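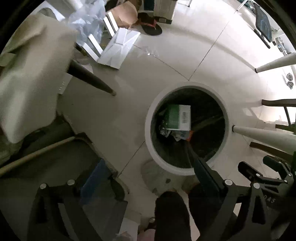
Sorting at the bin: flatten boxes first or not?

b_ventura
Small round bin, thick rim, no lid, tiled floor. Question concerns cardboard. The green box with the barcode label went in whole, on top of the wrappers and plastic scraps, and sits near the top of the opening. My position is that small cartons should be flattened before they go anywhere. Drita disagrees. Looking for actual practice from people who do a full room in one pass.

drita.g
I disagree on sequence only. Flattening each carton as you pick it up breaks the pass. Put everything in, carry the bin to the kitchen, separate there. One stop instead of 40.

b_ventura
Then the cardboard shares a bag with food wrappers. Our building in Stundadton rejects card with grease on it.

Conall Egan
Depends on the wrappers. Dry snack wrappers do nothing to card in ten minutes. If there is sauce or yogurt involved, separate container from the start. I use a Drunstead folding crate next to the bin for paper and card. The crate takes about a week of cartons if they are flat, two days if they are not.

drita.g
A crate next to the bin is one more thing on the floor. I already have to move a chair to get at that corner.

Conall Egan
Move the chair first. You should be doing that anyway if you sweep afterward.

visi_lozano
Two points.
Crumpled film springs back. Press it down or tie it in a knot and you get noticeably more in the bin. A rigid box on top of it does not compress anything, it only blocks the opening.
Also check cartons before discarding. I threw out the spare fuses for a Uneo lamp in April because the box felt empty.

b_ventura
Second point noted. Does anyone cut the labels off?

visi_lozano
Barcode labels, no. Paper labels go through with the card here. Shipping labels with an address I peel off.

B. Bravo
Ours says to remove plastic tape but leave labels. Check your local sheet, they differ.
On liners: Herrero 11 liter, roll of 100. They slip on a thick rim unless you fold the top over by a good hand's width.

drita.g
I stopped using liners in the living room bin. Tip it into the kitchen bag, wipe it out, put it back.

b_ventura
Trying the crate for a month. Still flattening at pickup.

drita.g
Still not.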